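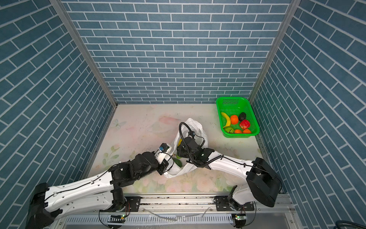 April 24, 2023

Slept badly, and I blame the meeting. Darren Ellwood wants all of us at the Trudville store to write down how we feel about the packing arms before they decide on a second pair, so I may as well put it here first where I can be rude. The job is one I did myself for years on the Bunness counter: fruit goes out of the basket and into the bag, bag goes to the customer. They've given the arms a green basket with a banana, an orange, a kiwi and a few other things in it, and a white plastic bag that sits all crumpled on the mat, and two arms bending over that one bag. I kept thinking of my first week on the counter, when I learned to snap a bag open with one wet thumb. Darren calls it the simple case. Fine. It is the simple case. I want to know what it's supposed to tell us about a Saturday.

Their figure is 200 orders a shift. I asked whether that was a figure they'd had or a figure they wanted and Darren said it was the target. So it's a wish. I wrote it on my hand anyway.

What bothers me is the words they use. "Frees you up" came up so many times I stopped hearing it. Frees us up for what? The sheet says customer care and exceptions. Exceptions means whatever the arms can't manage, so the split bags, the soft pears, the man who wants his eggs in with his bread. I've done a day made only of exceptions, back when the label printer died, and I went home and sat in the car in the driveway until it got dark. The easy orders are where you get your breath back. You pack a plain one and talk to whoever is next to you. Take all those away and leave me the hard ones and tell me I've been freed.

Geetha Suvarna says I'm making up trouble. Her wrists are bad and she'd hand over every bag in the building tomorrow. I can't argue with her wrists. I did say that if they cared about wrists they could have raised the counter, which we asked for twice, and she said well, they didn't, and now there's this. She's right and it made me cross.

I went down and stood by the thing again after lunch. I had meant to stay five minutes.

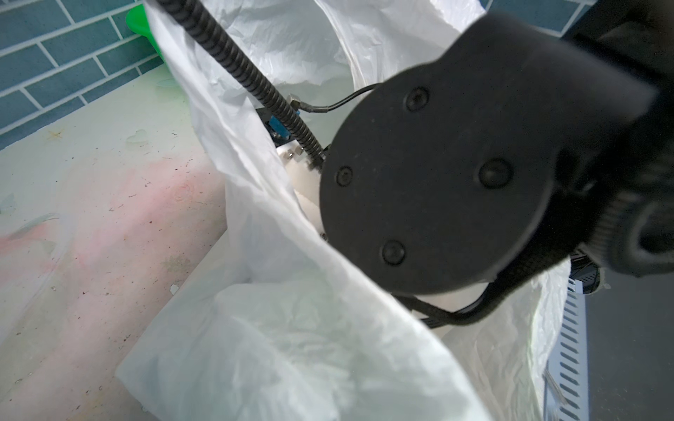 Upendo Wanyama thinks the bags will change before the jobs do. If thin plastic is a nuisance for the arms, then somebody upstairs will order a stiff bag that stands up by itself, and the customers will pay for it, and then we'll be told how well the arms are doing. I hadn't thought of that. It's what they did with the bread trays. We had good trays, and then the trays had to fit the new conveyor, and now a large loaf goes in sideways and gets a dent.

It's a lot of hardware around one bag, I'll say that much. Thick ribbed cable, a big black housing with screws in its face, and the bag itself all folds. I know what film like that does. It clings, it shuts on you, it comes off the stack in pairs. I don't say a machine can't learn it. I say I'd like to watch it on a busy day with me out of the way and Darren out of the way too.

Josphat Waweru asked about pay in the meeting, the only one who did. The answer was that grades are under review. Then it was time for coffee. Jana Rathjen took notes and I asked her later if she'd got that part down and she showed me: "grades under review," underlined. Good for her.

For the sheet, then. I'll put that I want the easy orders shared out so people still get some. I'll put that I want the counter raised whatever they buy. I'll ask who gets called when it jams, and if that's us, whether we get trained and paid for it. Three lines, Darren said, keep it to 3 lines. I'm over already.

Need to ring the dentist. Milk.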